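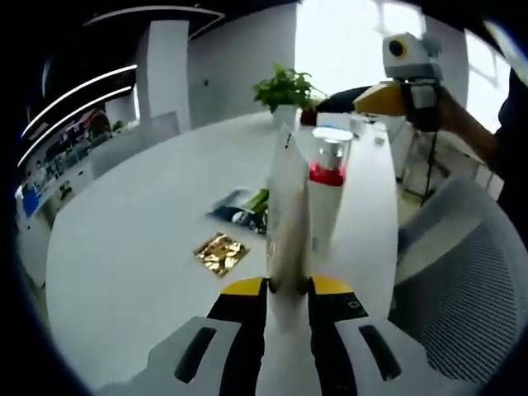 Margaux Rolland
2020-01-08

The hand-held grippers at Bosgate get looked after at a round white table by the window. Bastien Coste checks the black-and-yellow fingers every 3000 grips. He wipes the faces, tightens the screws and closes the jaw on something light and tall. If it leans, he re-centres the fingers. The job takes 12 minutes.

Comments
Torker: What do you wipe the faces with?
Corkora: We do ours every May. Too late, I reckon.

Related
Choosing a grey cable tie
Maillard rewires its cell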